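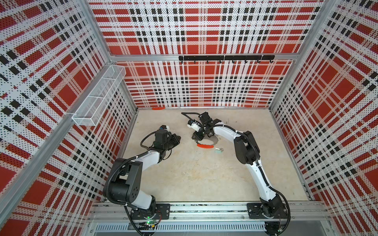 Ticket 700: Small Farm Relief application stuck at "Eligibility Review"
Opened by: Rhiannon Ifans, Grerkerport
Assigned to: Afonso Baptista, Skanis help desk
Opened: March 2022
Status: Resolved

Rhiannon Ifans wrote:
Hello, and thank you in advance to whoever picks this up, I know you must be buried over there. I'm helping my neighbor Rhun Landeg apply for the county relief grant through your website, as he doesn't own a computer and I do (more or less). We got all the way through to Section 13, the one where you list the loans on the farm, and every time I press Save it goes back to "Eligibility Review" and the loan amounts come up blank. I've tried it in two different browsers. I also tried it on my daughter's laptop, which is a lot newer than mine, and it did exactly the same thing. Rhun has a tractor loan and a small operating loan with Harries, and he's worried he'll be counted as having no debt at all and get turned down!

Afonso Baptista wrote:
Hi Rhiannon, what a good neighbor you are, and thank you for writing it all out so clearly. A few things to check when you have a minute. Are you typing the amounts with a dollar sign or a comma? And in Section 2, did you pick "owner" or "owner and tenant"? Please hold off on starting a second application for now, even though I know it's tempting. The county office in Drallberg only looks at the first one, and it takes them a good while to untangle two.
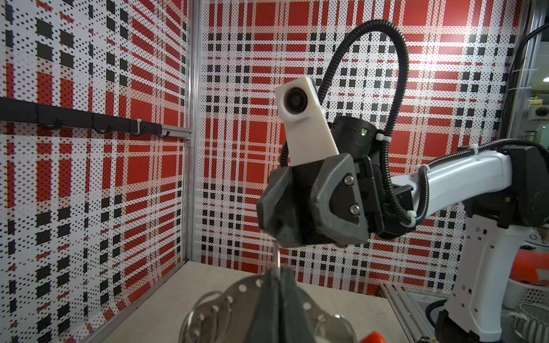
Rhiannon Ifans wrote:
No dollar signs and no commas, I read the little note about that. For Section 2 I picked "owner and tenant," as Rhun owns the home place and rents the bottom field from his cousin. I called him to make sure and we got to talking about the fence, so sorry for the slow reply. Should I change it to "owner"? I don't want to put down anything that isn't so.

Afonso Baptista wrote:
Please leave it just as it is, you have it right. I passed this along to Takeshi Kamata, who looks after the forms, and he was able to get the same blank amounts on a test application. When "owner and tenant" is picked, the page wants a lease number before it will keep the loans, but the box for the lease number never shows up. He is putting the box back tonight. If the lease is only a handshake, type NONE and it will go through.
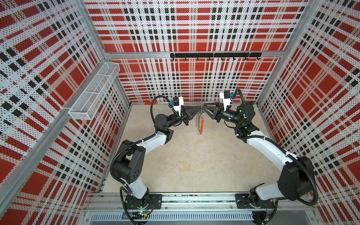

Plaid wall panels, with a black hook bar on the rail.

Rhiannon Ifans wrote:
It is a handshake, and has been for as long as I've known them. I typed NONE this morning and both loans stayed put, even the $800 one. Rhun says thank you and so do I. One more small thing, does he need to mail in the paper copy as well?

Afonso Baptista wrote:
Wonderful news! No paper copy needed. Dae-han Cheon at the Drallberg office can see the application on his end now, and his letter will go to Rhun's mailing address. I'm marking this one resolved, but a reply here will open it right back up.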